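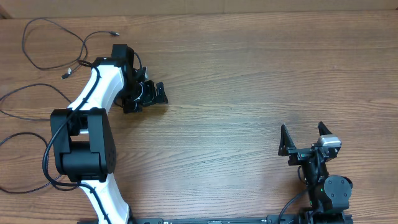
Both arms over the bench, view from the head camera. White and black on the left, mostly black on the right with the little silver camera beside its gripper.

Recording your first batch of demonstrations with two arms

I get the same email every couple of weeks, usually from someone who has bought or built a pair of arms, has the teleoperation working, and now wants to know how to record data that a policy can learn something from. So this is my routine, start to finish, as I do it on my own bench. It assumes your arms already move when you move the leaders. If they don't, go read Jasper Van der Linden's wiring notes first and come back!

The task I'll use is a handover. The left gripper picks up a small block, the right gripper takes it, and the right arm puts it down on its own side. It's short, it needs both arms, and you can tell at a glance if it went wrong.

Before you record anything

Write the task down in one sentence and stick to it. Mine says "left picks, right takes, right places, both arms go home." When I started I'd sometimes nudge the block straight with the right finger before the left arm grabbed it, and sometimes not, and the model learned a sort of half-hearted nudge into thin air. If a move isn't in your sentence, don't do it.

Then look at the table through the head camera, never with your own eyes. What you see from your chair is no use to the model. I open the live view full screen and check that the whole workspace is in there, plus both grippers when the arms are in their start pose. I like a plain stretch of table between the two grippers, wide enough that the block can land anywhere in it without touching a finger.

Cables. Mine live on the left side, they've always lived on the left side, and yes, I know. What matters to me is that the ones running along an arm are clipped down with a bit of slack at each joint, so they can bow out when the arm bends and don't tug. Run every joint through its range slowly and watch the cable the whole time. Loose ones on the table are fine as long as they stay out of the reach of both grippers and you leave them where they are for the whole batch. If you tidy up halfway through, you've changed the background for half your data (ask me how I know).

Lights next. I close the blinds and use the ceiling lamp plus one desk lamp. You still get a soft shadow under the gripper and I wouldn't fight it, it seems to help with judging height. Just keep it the same kind of shadow from morning to evening.

Setting the start pose

Pick a start pose for each arm and save it. I have the left arm curving in with its gripper pointing to the right across the table, and the right arm coming up from the near edge with its jaws open and facing away from me. The two poses don't have to match. They do have to be repeatable, so let the software drive the arms there and don't park them by hand.

Check the wrist camera now too. With the jaws open you want a view of where the object is going to end up. I tighten the mount, close and open the gripper a few times, and look at the picture again. If it has shifted even a little, tighten some more. A camera that creeps during a session will ruin a whole evening, and you won't notice until training.

Recording

1. Start the recorder and name the session. I use the task, the date and the bench, so my latest one is "handover, 11th November, bench 2".

2. Send both arms to the start pose and wait until they've stopped completely. Count to 3 if you're impatient like me.

3. Put the block down and get your hand out of the view.

4. Hit record and do the task at a calm, even speed. Slower than feels natural, but don't stop dead in the middle to think. Long pauses teach the model to pause.

5. At the handover, let the right gripper close fully before you open the left one. Hold both for a moment.

6. Place, open, go home, stop recording.

7. Mark it good or bad right away. Don't leave it for later, you will not remember.

Move the block a bit each time. I work my way across the open part of the table from left to right, then back, turning the block a little as I go. Don't put it in the same favorite spot over and over! Ineke Lambrechts looked through my first handover set and spotted that nearly every block sat on the same dark knot in the wood. The policy was great at picking things up off that knot.

How many?

For this task I aim for 200 good ones. You can get something that sort of works with fewer, and I'd train an early version at almost 100 just to catch dumb problems, but the handover itself was shaky for me until I had the full set. I record in short blocks with a break between them. When my wrists get tired my driving gets sloppy, and it shows.

What to throw out

Toss anything where the block was dropped, where an arm hit the table, or where a camera froze. I keep the ones where I missed the first grab and calmly tried again, as long as it ended well. Wouter Segers throws those out and gets good results as well, so try both if you have the time.

After each block of recordings I play back a few at random, all the camera views side by side. I'm looking for views that have drifted out of sync and for the gripper value in the log. It should go down when the fingers close. I once had the left and right channels swapped for an entire session and found out only when the trained arms did everything mirrored.

Copy the session to a second drive before you shut down. Then write two or three lines in a text file next to it: what the lamp was doing, which object, anything odd. In April I had to dig up an old set and those lines were the only reason I could use it.

Training settings are on the next page. If your recorder drops frames when the second arm is plugged in, try a separate USB port for each camera before you email me.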